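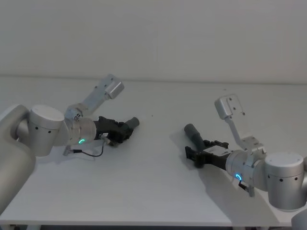
[workrooms] Re: White table against a white wall, too much?
From: Jocelyn Friesen
To: workrooms list
Date: September

On a September evening, Proltport wrote:

> Hi all, mostly a lurker. I'm redoing the back room over the
> winter and I keep going around in circles on the work table. My
> old one is a dark stained door on trestles and I'm tired of
> losing things on it. My sister says go white, table AND wall,
> and be done with it. My husband says it will look like a
> dentist's office and I'll be wiping it all day long.
>
> Does anybody on here live with a white top? Does it show every
> mark? Does it hurt your eyes after a few hours? And do you put
> it right up against the wall or leave a gap? I've got a budget
> of 200 dollars for the top and the paint together and would
> like to only do this once.
>
> (Sorry if this has been covered, the archive search hates me.)
>
> P. in Proltport

Oh, I have been waiting for somebody to ask this! Do it. Do both. I went white on white here in Naltville when I gave up on the green wall, and I would not go back for anything.

I'll take your questions in whatever order I get to them.

Marks. Yes, it shows every one, and I've come to love that. My old table was a brown thing with a busy grain and I'm sure there was glue on it from two houses ago. With the white top I see the spill while it's still a spill. A damp cloth and a drop of dish soap takes care of nearly all of it. Pencil comes off with a plain white eraser. Ballpoint is the one to watch, so do a test on the underside before you try anything stronger, and please don't go at it with a scouring powder. I did that once, early on, and I've got a dull patch the size of a saucer that catches the light every single morning. Red wine I can't speak to. Beet juice I can, and it came up fine (long story, there was a dyeing phase).

As for wiping all day long, tell your husband I wipe mine when I finish for the night and that's it. I wiped the brown one less only because I couldn't tell it needed it.

Finding things! This is what sold me. Screws, black thread, a dropped needle, the tiny washer you had in your fingers a second ago — they all just sit there looking at you. What does vanish is white stuff. White thread, white paper scraps, those little plastic clips. I keep a dark gray cutting mat leaning against the table leg and put it down when I'm working on anything pale. Takes two seconds.

Eyes. This one's a fair worry. It depends much more on shine than on color. A glossy top under a bare bulb is miserable, you end up with a bright stripe right where you're trying to look. Get the dullest finish you can find and still wipe, and move your lamp off to the side so that it isn't bouncing straight up at you. Same goes for the wall. I used flat paint there, the Puvirby ceiling white, which the man at Gebremichael tried very hard to talk me out of. He wanted me in eggshell, for the scrubbing. He may be right for a kitchen! But I don't scrub my wall and I do look at it for hours. Flat gives you that soft even light all along the back of the table, and it makes a gloomy room feel like somebody added a window. I used two coats over the green and then a bit of a third in the corner where I'd rushed the first one.

One thing on the whites. Bring the top home first and choose the paint after. I did it the other way around and stood in the store holding a paint card up to everything in sight. They don't need to match, and mine don't, quite. There's a faint line where the top meets the wall and I'm fond of it. If they're way off, though, one of them will look dirty, and it'll be the one you can't change.

Gap or no gap. I went back and forth on this and now leave a little one, just enough for a cord to drop through. Pushed tight, the table rubbed a gray smudge into the flat paint inside a week. The trouble with a gap is that round things roll into it, so I stuck a strip of felt on the back edge of the table, which stops the rubbing and also stops most of the pencils.

Depth, which you didn't ask about and I'm going to tell you anyway. My first plan was 41 inches deep, and I mocked it up with cardboard on the old table, and I could not reach the back without lying down on it. If you're working from the front only, go shallower. If you can get at it from both ends, then be as greedy as you like. Measure your own arm, not mine, I'm short.

And leave the wall alone for a while! I know the urge to put up pegboard and a shelf and the calendar and the nice hooks. I held off for the first month, and I found I wanted a lot less up there than I'd planned. Everything I thought had to be at eye level went into a drawer unit with 14 shallow drawers, off to one side. I get an unreasonable amount of pleasure from sitting down to that plain stretch of wall.

Your 200 should do it if you already have the trestles. Keep them. Check that they're level before the new top goes on, though, because on a white surface you'll notice a lean right away. Ask me how I know about the beet juice.

Please write back and say what you picked, and if anybody else on the list has a good answer for ballpoint I want to hear it too.

Jocelyn Friesen
Naltville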